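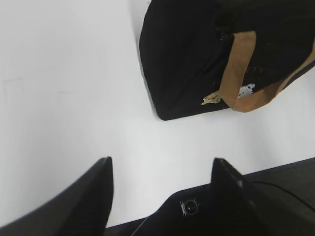 황갈색 끈이 달린 검은 천 가방.

걸어서 장 보기, 첫 겨울을 나고

지난 호에서 예고한 대로 이번 달에는 걸어서 장 보는 얘기를 하려고 해요. 차를 처분한 게 지난가을이었고, 그 뒤로 장은 전부 걸어서 봤거든요. 처음에는 한 달만 해 보고 안 되겠으면 배달로 돌아가자고 마음먹었는데 어느새 2월이네요! 눈 오는 날도 갔고, 감기 기운이 있는 날도 갔고, 비 예보를 무시하고 나갔다가 대파를 우산처럼 끌어안고 뛰어온 날도 있었어요.

우선 동네 사정부터요. 저는 Tridorside 언덕 쪽에 살고, 시장은 아래쪽 개천 건너에 있어요. 휴대폰에 깔아 둔 Rarkex라는 걸음 앱으로 재 보니 우리 집 현관에서 시장 입구까지 2,304걸음이 나오더라고요. 갈 때는 내리막이라 룰루랄라인데 문제는 올 때예요. 무거운 걸 들고 오르막을 올라와야 하니까요. 길을 설계한 분께 따지고 싶지만 언덕이 저보다 먼저 있었으니 참습니다.

첫 주에는 차 있던 시절 습관대로 샀어요. 간장 큰 병, 쌀, 무 두 개, 거기다 세일한다고 식용유까지요. 결과는 뭐, 개천 다리에서 한 번 쉬고, 약국 앞에서 한 번 쉬고, 언덕 중간 벤치에서는 아예 자리를 잡고 앉아서 귤을 까먹었습니다. 다음 날 어깨가 안 올라가서 머리를 한 손으로 감았어요. 그날 저녁에 종이를 꺼내서 우리 집에서 무거운 것이 뭔지 쭉 적어 봤는데, 거의 다 병 아니면 물 많은 채소더라고요.

그래서 바꾼 게 장 보는 간격이에요. 예전에는 한 번에 몰아서 일주일 치를 샀는데 지금은 이틀이나 사흘에 한 번씩 조금만 삽니다. 무거운 건 한 번에 하나만. 간장을 사는 날은 무를 안 사고, 무를 사는 날은 두부만 얹어요. 이 규칙 하나로 언덕 벤치를 그냥 지나칠 수 있게 됐습니다(벤치에 앉고 싶은 날은 그냥 앉지만요). 쌀은 포기했어요. 쌀은 쌀가게에서 배달해 주는데 그것까지 걸어서 나르겠다고 고집부릴 이유가 없더라고요. 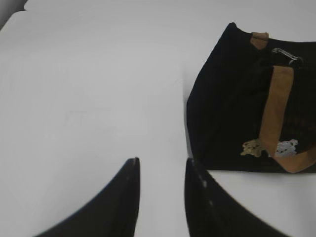
그리고 시간대가 정말 중요해요. 저는 오전 11시쯤이 제일 좋았어요. 문 열자마자 가면 아직 물건을 푸는 중이라 괜히 발에 걸리적거리는 기분이 들고, 점심이 지나면 나물 쪽이 벌써 듬성듬성해져요. 해 질 무렵에는 떨이가 나오니까 싸게 사는 재미가 있긴 한데, 떨이는 무조건 양이 많습니다. 한 바구니 가져가라는 말에 홀려서 시금치를 받아 왔다가 사흘 내내 시금치를 먹었어요. 시금치 된장국, 시금치 무침, 시금치 계란말이, 마지막 날에는 뭘 해 먹었는지 기억도 안 나요.

담는 순서도 한참 시행착오를 겪었어요. 시장은 입구 쪽에 과일, 안쪽에 두부와 생선, 제일 끝에 건어물이 있거든요. 동선대로 사면 말랑한 딸기가 바닥에 깔리고 그 위에 두부가 올라앉아요. 이제는 제일 안쪽까지 빈손으로 쭉 걸어 들어갔다가 돌아 나오면서 삽니다. 걸어 들어가는 동안 오늘 뭐가 좋은지도 한번 훑게 되고요. 지난번에는 그렇게 들어가다가 냉이를 발견해서 저녁 메뉴가 통째로 바뀌었어요. 원래는 카레였는데 냉이 된장찌개가 됐고, 카레용으로 집에 있던 감자도 찌개로 들어갔습니다.

생선은 조금 요령이 필요해요. 날이 추울 때는 별 걱정이 없는데, 실내 난방 빵빵한 데를 들렀다 오면 마음이 급해지잖아요. 그래서 생선 사는 날은 다른 볼일을 먼저 보고 생선 가게를 맨 마지막에 들러요. 머리랑 내장은 가게에서 손질해 달라고 하고요. 무게도 줄고 집에서 싱크대 앞에 서 있을 시간도 줄어요. 고등어 한 손 사면 한 마리는 그날 굽고 한 마리는 조려요. 두 마리를 다 굽는 날은 손님 오는 날뿐입니다.

돈 얘기도 궁금해하실 것 같아서요. 저는 가계부를 꼼꼼히 쓰는 사람은 아니지만 영수증은 모아 두거든요. 차로 대형 마트에 다니던 때와 비교하면 식비가 예전의 거의 70퍼센트 수준으로 내려왔어요. 장바구니 물가는 그대로인데 왜 줄었을까 생각해 보니 충동구매가 빠졌더라고요. 묶음 과자, 묶음 요구르트, 왜 샀는지 모를 소스들. 들고 언덕을 올라갈 생각을 하면 소스 앞에서 손이 저절로 멈춥니다. 냉장고 문짝 칸에 빈자리가 생긴 걸 보고 좀 감격했어요.
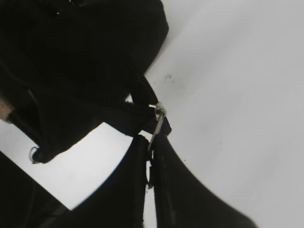

걸어 다니면 오히려 돈을 더 쓰게 되더라는 답장도 있었어요. 자주 나가니까 나갈 때마다 호떡 사 먹고 꽈배기 사 먹고, 그 간식값을 합치면 마트에서 한 번에 사는 게 훨씬 낫다고요. Findolcombe 쪽은 시장 가는 길이 온통 분식집이라 유혹이 너무 심하다는 말씀도 덧붙이셨고요.

읽다가 뜨끔했습니다. 저도 호떡은 영수증이 없어서 계산에 안 넣었거든요... 그러니까 위에 쓴 숫자는 호떡 빼고의 숫자라고 봐 주세요. 변명을 하자면 저는 동전 주머니를 따로 만들었어요. 거기 든 돈으로만 간식을 사 먹고, 떨어지면 다음 달까지 참기. 이번 달은 벌써 비었고요, 어제는 호떡집 앞을 지나면서 숨을 참았습니다.

무릎 걱정을 해 주신 분들도 계셨는데 저는 오히려 올라올 때보다 내려갈 때가 조심스러웠어요. 얼음 낀 날은 개천 쪽 지름길 말고 버스 다니는 큰길로 돌아가요. 좀 멀어도 거기는 낮에 볕이 들어서 바닥이 먼저 녹아요. 신발은 등산화까지는 필요 없고 밑창이 덜 닳은 운동화면 충분했어요. 손은 꼭 비워 두세요. 어깨에 메면 양손이 남으니까 난간도 잡고, 코도 닦고, 아는 강아지를 만나면 쓰다듬을 수도 있고요. 장갑은 얇은 게 좋아요. 두꺼운 걸 끼면 지갑에서 돈을 꺼낼 때마다 벗었다 꼈다 하다가 꼭 한 짝을 흘려요. 저는 올겨울에 왼쪽만 두 짝을 잃어버려서 지금 서랍에 오른쪽 장갑만 남아 있습니다.

돌아오는 길에 쉬어 가는 곳도 하나 생겼어요. 다리 건너 모퉁이에 있는 Workneh라는 찻집인데요, 유리문 안쪽에 짐을 내려놓을 수 있는 낮은 선반이 있어서 저 같은 사람에게 딱이에요. 생강차를 시키면 잔이 아니라 작은 주전자로 나와요. 대파를 내려놓고 주전자를 다 비우고 나면 언덕이 조금 낮아진 것 같은 기분이 들어요(기분만 그렇습니다). 간식 주머니가 빈 달에는 여기도 못 가니까 요즘은 창밖에서 주전자만 부러워하며 지나가요.

걸어 다니면서 제일 많이 바뀐 건 요리 쪽인 것 같아요. 예전에는 메뉴를 정해 놓고 재료를 샀는데 이제는 사 온 걸 보고 메뉴를 정해요. 무가 있으면 첫날은 무생채, 다음 날은 뭇국, 남은 꼬투리는 생선 조릴 때 밑에 깔고요. 고기는 한 번에 100그램만 살 때도 많아요. 처음에는 너무 조금 달라고 하는 것 같아 민망했는데 정육점에서 아무렇지도 않게 썰어 주시더라고요. 뭇국에 넣기에는 그 정도면 넉넉합니다. 괜히 혼자 얼굴 빨개질 일이 아니었어요.

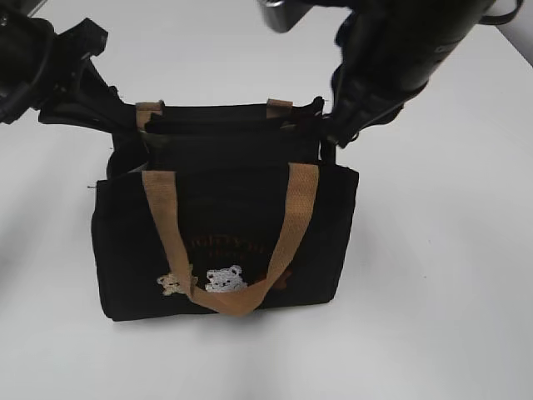
흰 탁자 위, 검은 천 가방.

시작해 보고 싶다는 분들께는 늘 같은 말씀을 드려요. 처음에는 가벼운 것부터 사 보세요. 김, 마른 멸치, 상추, 두부 한 모. 그렇게 두세 번 다녀오면 내 어깨가 어디까지 괜찮은지 대충 감이 와요. 계란은 좀 익숙해진 다음에 도전하시고요. 저는 첫 계란을 메고 오다가 다리 위에서 재채기를 크게 했는데, 집에 와서 열어 보니 금 간 게 있어서 그날 저녁은 계란찜이었습니다. 지금은 계란 사는 날은 계란하고 잎채소만 사요.

장보기 메모는 냉장고에 붙여 두는 것보다 현관 쪽이 나았어요. 냉장고에 붙여 두면 꼭 두고 나가게 되더라고요. 저는 신발장 위에 이면지를 집게로 집어 두고 떨어진 게 생각날 때마다 적어요. 나갈 때 맨 윗장만 쭉 뜯어 가면 되니까 편해요. 글씨가 엉망이라 시장에 서서 이게 마늘인지 미늘인지 한참 들여다볼 때도 있지만요.

아직 해결하지 못한 것도 있어요. 수박입니다. 겨울이라 잠시 잊고 있었는데 여름이 오면 분명 문제가 될 거예요. 반 통짜리를 사면 되지 않느냐는 의견과 참외로 갈아타라는 의견이 우리 집 안에서도 팽팽해요. 김장철에 배추를 어떻게 날랐는지도 여러 번 물어보셨는데, 그때는 절임 배추를 배달시켰습니다. 양념 재료만 며칠에 걸쳐 날랐고 그것만으로도 충분히 고됐어요.

다음 호에는 봄나물 손질 얘기를 쓸게요. 달래 뿌리를 어디까지 까야 하는지 저도 매년 헷갈려서 이번에는 시장에서 제대로 물어보고 오려고 합니다. 수박 나르는 비법 있으신 분들은 이 메일에 그대로 답장 주세요. 호떡 얘기만 보내 주셔도 반갑게 읽을게요!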